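November 14, 2024
By Kausar Farooqui

Right, hello everyone, thanks for coming back in from the coffee. I'm going to talk about showing a robot what to do, which sounds like the easy bit of the job and has eaten most of my year.

(Wait for the door to close.)

So there are 2 ways we do this at Purnport. The first is by hand. You get hold of the arm, it goes slack enough to push about, and you drag it through the task while it records where its joints are. It's lovely for a first day. People who have never touched a robot get the hang of it before the kettle's boiled! The trouble is that your own hands and elbows are in the way of everything the cameras want to look at, and with two arms you need to be some kind of octopus. I tried folding a cloth that way back in February and ended up with my chin on the table.

The second way is remote control. You sit off to one side with a pair of controls, you move, the arms copy you, and the recording is clean. That's the project we call Camargo, and it's what I'll mostly stick to today.

(Ask who has driven one. Get hands up. Don't pick on Belville lot again.)

If you haven't driven one, the strange part is that you can't feel anything. You close the gripper and you have to look to know whether you've got hold of it. Everybody squeezes too hard to begin with. Then everybody goes terribly slowly, and that's nearly as bad, as the robot learns the dithering along with the task. If you stop halfway to have a think, you've just taught it to stop halfway and have a think.

So my rules for a good demonstration. Decide what you're going to do before you press record. Move as if you've done it a hundred times (by the afternoon you will have). If you fumble a grasp and recover, keep it, those are gold. If you fumble and give up, bin it. Our last round had 295 recordings and we kept 272, and I'd argue with a couple of the ones we kept.

(Slide. Let them look while I drink some water.)
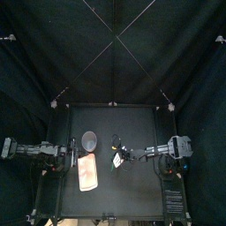 And do move things between goes! I can't say this enough. Our first policy on Wivine was brilliant as long as every object sat exactly where I'd been putting it, and I'm a creature of habit, so that was one spot. Slide the thing a hand's width over and the arm went confidently for thin air. Now we shift things, turn them, swap the starting arm, and let someone else drive after lunch, as no two people reach for a thing the same way.

People always ask how many demonstrations is enough. The Belville team had 3000 of theirs and were still stuck, and when we sat and watched a few together, half the drivers were approaching from the left and half from above, with no pattern to it. They agreed on one approach, recorded a much smaller set, and got further with it.

(If short of time, skip to questions from here.)

Last bit is about tired drivers. Swap over before you need to. My worst recordings all come at the end of a long stint, and I can pick them out by the wobble before I've checked who was driving. Questions, then, and could somebody near the back get the lights?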